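Let the Second-Years Write the Cover Letters Badly

01/03/2021
By Houda Ramadan

I have been thinking a good deal this winter about what a college owes its students when it comes to finding them work, and I suppose I should admit at the start that I have a soft spot for the people who do this job. I did it myself for a while, at Wornden, in a narrow office between the registrar and the vending machines, and I loved it more than almost anything I've been paid to do.

My complaint, and it's a friendly one, is that we begin too late and then we help too much. A student goes through most of a degree without anyone asking what sort of working day she would like to have. Then November of the final year comes along and suddenly there are workshops on everything. How to shake hands (well, not this year). How to sit. How to answer the question about your greatest weakness, which I have always thought was a rude question and which I still don't have a good answer to myself. By the end of the month the whole class has the same resume, in the same typeface, with the same line at the top about being a motivated team player.

I know why it happens. Colleges like to print a placement figure, and parents like to read one. When I left Wornden the number on the brochure was 988 graduates placed, and I remember feeling proud of it and a little uneasy too, as I knew what went into it. A job was a job for the purposes of the brochure. If somebody took a post and left it after a month, they were still in there, smiling away with the rest.

My old colleague Hicham El Khatib used to keep a different list, just for himself, in a green notebook. He would ring up former students two years after they graduated and ask them whether they were glad. That was more or less the whole call! Some of them talked to him for an hour. What he learned was worth ten of our surveys, and he was forever coming back to the office to tell us that so-and-so in accounting had wanted to be outdoors all along, and that we might have found that out if we had sat down with him before he picked his electives.

So what would I do instead? I'd start in the second year, and I'd start small. Have every student write a letter to a real employer, asking for nothing more than a visit or a conversation, and let the letter be as clumsy as it likes. Don't fix it for them. I have seen a letter with the company's name spelled wrong get a kind reply, and I have seen a perfect one, polished by three members of staff, get no reply whatever. The student who sent the clumsy one learned something about spelling, and she also got her afternoon at Gellura, where they let her sit in on a planning meeting and gave her lunch.

I'd also ask the employers to do more of the work. They come to us in the spring with their banners and their free pens, and they tell us graduates aren't ready, and I always want to ask them what they did the last time we sent them somebody who wasn't. Kamran Paracha, who taught the evening course for years, put it to one of them rather bluntly at a career fair. He said that if they wanted people trained on their own system, they could train them on it. There was a silence. But that firm took on two students the following summer, and paid them, so perhaps it needed saying.

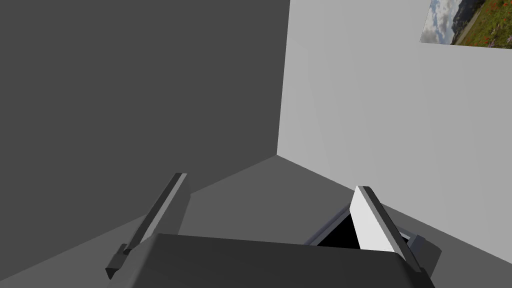 Which brings me to money, and I'll try to be brief about it, though brevity has never been my gift. An unpaid placement is a fine thing for a student whose parents live nearby and have a spare room. For everyone else it's a bill. I had a young man at Wornden who turned down a lovely placement in Clallelska as the bus fare alone came to 42 dollars a week, and he was too embarrassed to tell us until it had gone to someone else. We had a hardship fund. We just hadn't thought to mention it on the form, and I still feel bad about that.

None of this needs a new building or a director of anything. It needs a few hours earlier on, a line on a form, and somebody with the patience to make phone calls. Vibeke Bisgaard, who has my old desk now, tells me she has started a notebook of her own. Hers is blue. I've promised to come in and help with the ringing up once we're all allowed back, and she has promised me that the vending machines are still there.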